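Rotorblattheizung Giker RH 968 zur Nachrüstung an Windenergieanlagen

Produktübersicht

Die Giker RH 968 ist ein elektrisches Heizsystem für Rotorblätter, das an bestehenden Anlagen nachgerüstet wird. Es eignet sich für Standorte, an denen Eisansatz im Winter regelmäßig zu Abschaltungen führt. Die Heizmatten werden außen auf die Vorderkante des Blattes laminiert und über einen Schleifring in der Nabe versorgt. Ein Blattausbau ist nicht erforderlich. Die Montage erfolgt am Seil oder von der Arbeitsbühne aus.

Entwickelt wurde das System von Giker gemeinsam mit dem Servicebetrieb Tundent, der auch die Schulung der Montageteams übernimmt. Die Steuerung kommt von Kimaro und ist seit April in der überarbeiteten Fassung lieferbar. Geräte mit der älteren Steuerung können umgerüstet werden, der Schaltschrank bleibt dabei erhalten. 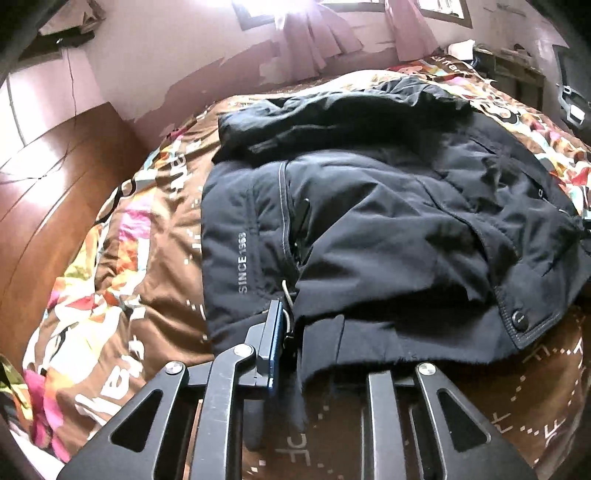

Die Heizmatten sind in drei Längen erhältlich und werden je Blatt als Satz geliefert. Jeder Satz enthält die Matten, den Klebstoff, die Abdeckfolie für die Vorderkante und die Anschlussleitungen bis zur Blattwurzel. Der Klebstoff härtet nur bei trockener Witterung zuverlässig aus, weshalb wir die Montage zwischen Mai und September empfehlen. Auch im Sommer ist es auf Nabenhöhe oft kühl und windig. Eine gepolsterte Jacke wie die schwarze auf der braun gemusterten Bettdecke gehört deshalb ins Gepäck, dazu Handschuhe, mit denen sich die Steckverbinder noch bedienen lassen. Am Seil wird die Jacke unter dem Auffanggurt getragen. Die persönliche Schutzausrüstung ist nicht Teil des Lieferumfangs.

Technische Daten

Artikelnummer: 2409-RH
Nennspannung: 400 V, dreiphasig
Heizleistung je Blatt: 958 W pro Quadratmeter Heizfläche
Blattlänge: bis 60 m
Schutzart Schaltschrank: IP 54
Betriebstemperatur Steuerung: -30 bis +50 °C
Blitzschutz: Trennfunkenstrecken an Blattwurzel und Blattspitze
Gewicht Schaltschrank: 100 kg

Funktionsweise

Die Steuerung wertet Außentemperatur, Luftfeuchte und Leistungskurve der Anlage aus. Weicht der Ertrag bei Vereisungswetter vom Sollwert ab, wird der Heizzyklus gestartet. Je nach Einstellung läuft er bei stehendem Rotor oder im Trudelbetrieb. Nach Abschluss des Zyklus gibt die Steuerung die Anlage zum Wiederanlauf frei, sofern der Eissensor keine Restvereisung meldet. Ist am Standort eine Sichtkontrolle vorgeschrieben, lässt sich die automatische Freigabe sperren.

Alle Meldungen werden an die Betriebsführung übertragen. Eine Anbindung an vorhandene SCADA-Systeme ist über Modbus TCP möglich. Für den Windpark Groritz wurde zusätzlich eine Schnittstelle eingerichtet, über die der Netzbetreiber den Heizstrom begrenzen kann. Diese Option ist auf Anfrage auch für andere Standorte verfügbar.

Wartung

Die Matten sind wartungsfrei, sollten aber bei jeder Blattinspektion auf Ablösungen und Blitzspuren geprüft werden. Der Isolationswiderstand wird jährlich gemessen. Die Kohlebürsten des Schleifrings sind Verschleißteile und können einzeln nachbestellt werden. Kleinere Schäden an der Abdeckfolie lassen sich mit dem Reparatursatz vor Ort beheben.

Beratung und Bestellung

Für ein Angebot benötigen wir Anlagentyp, Blatttyp, Nabenhöhe und die Stillstandszeiten der letzten beiden Winter. Technische Fragen beantwortet Dennis Sang, Termine für Montage und Schulung vergibt Esther Bakilana.

Stand der Produktangaben: 20. August 2021. Technische Änderungen vorbehalten.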